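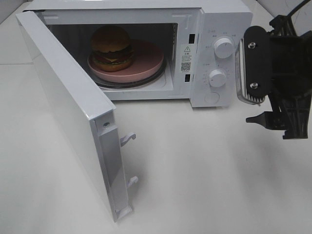
Porta do micro-ondas compacto só fecha se eu empurrar para cima

Perguntado por lovville_t2 em 28 Mar 2026
Categoria: Cozinha > Pequenos eletrodomésticos
Visualizações: 2592

Boa tarde. Tenho um micro-ondas compacto branco, daqueles com a porta a abrir para a esquerda e o painel à direita. Foi comprado em segunda mão e está na mesa da cozinha. Na fotografia está com o prato cor-de-rosa e o hambúrguer de brincar da minha filha lá dentro.

O problema é a porta. Quando a fecho normalmente, ouço um clique em vez de dois e fica uma folga pequena em baixo. O aparelho não arranca. Se levantar a porta um bocadinho com a mão enquanto a empurro, faz os dois cliques e trabalha bem. Começou há umas três semanas e está a piorar.

Já limpei as duas ranhuras escuras onde entram os ganchos, com um pano húmido e depois com um cotonete. Saiu alguma gordura, mas ficou tudo na mesma. Os ganchos de plástico parecem-me inteiros. Há um parafuso pequeno perto do canto de cima da porta, na parte de dentro, e não sei se serve para afinar a altura ou se é melhor não lhe tocar.

Queria saber duas coisas:
Dá para resolver em casa ou tenho de o levar a arranjar?
Posso continuar a usá-lo enquanto fizer os dois cliques?

O aparelho já não tem garantia. Perdi o manual e a etiqueta de trás está meio apagada, por isso não consigo dizer o modelo.

nurmi_cozinha
Respondeu no mesmo dia
26 pessoas acharam útil

Pelo que descreves, a porta descaiu. Os ganchos entram nas ranhuras do corpo do aparelho e carregam nos interruptores que estão por trás. Se a porta baixa um ou dois milímetros do lado dos ganchos, o de baixo bate na borda da ranhura e não entra até ao fim. Quando a levantas com a mão estás a pô-la no sítio.

À segunda pergunta: não o uses assim. A porta tem de fechar direita e sem folga para vedar bem, e os dois cliques por si só não garantem isso. Tira a ficha da tomada até estar arranjado.

O que podes ver em casa, com o aparelho desligado da tomada:

Abre a porta a meio e tenta levantá-la devagar pelo lado dos ganchos. Se mexer para cima e para baixo, há folga nas dobradiças.
Empurra cada gancho com o dedo. Deve mexer um pouco e voltar sozinho à posição. Se ficar preso ou mole, a mola saltou ou partiu-se.
Procura marcas de raspagem à volta da ranhura de baixo. Se houver, é quase certo que a porta está descaída.
Vê se a mesa está nivelada e se os pés do aparelho assentam todos. Num modelo pequeno e leve, um pé em falta pode torcer um pouco a caixa.

Quanto ao parafuso, deixa-o estar. Sem saber o modelo não te consigo dizer o que ele segura, mas costumam ser de fixação da moldura e não de afinação. Nunca abras a caixa exterior. Há lá dentro um condensador que pode guardar carga muito depois de se tirar a ficha.

Se for a dobradiça, leva-o a um técnico. Depois do aperto convém pedir que meçam as fugas na porta, é rápido.

drerell
Respondeu no dia seguinte
13 pessoas acharam útil

Tive o mesmo num aparelho parecido. Era a mola dos ganchos. Levei à oficina Pruvatard e paguei cerca de 87 euros com a verificação incluída – quase o preço de um novo. Se o teu foi barato em segunda mão, pede o orçamento antes de deixar lá o aparelho, porque alguns sítios cobram o diagnóstico mesmo que não se avance.

Outra coisa que no meu caso ajudou a estragar: cá em casa penduravam panos da loiça na porta aberta e os miúdos apoiavam-se nela. Se a tua filha também brinca com o micro-ondas, pode vir daí. Comprámos um de brincar e acabou-se a história.

E não deixes o hambúrguer lá dentro, alguém um dia liga aquilo sem olhar e o brinquedo estraga-se no prato.

lovville_t2
Comentário de quem perguntou

Obrigada aos dois. Fiz os testes com a ficha fora da tomada. Os ganchos voltam bem à posição, mas a porta mexe para cima e para baixo e há um risco por baixo da ranhura inferior. Deve ser mesmo a dobradiça. Os pés estão todos e a mesa está direita.

Já tirei o hambúrguer e o micro-ondas fica parado. Vou pedir orçamento e, se passar de metade do preço de um novo, vai para a reciclagem.

pano_de_loica
Respondeu dois dias depois
0 pessoas acharam útil

O meu fechava mal e pus fita-cola na porta, andou assim um ano.

nurmi_cozinha
Comentário à resposta anterior

Por favor, não façam isto. A fita segura a porta mas não corrige a folga. Quem tiver um micro-ondas nesse estado deve deixar de o usar.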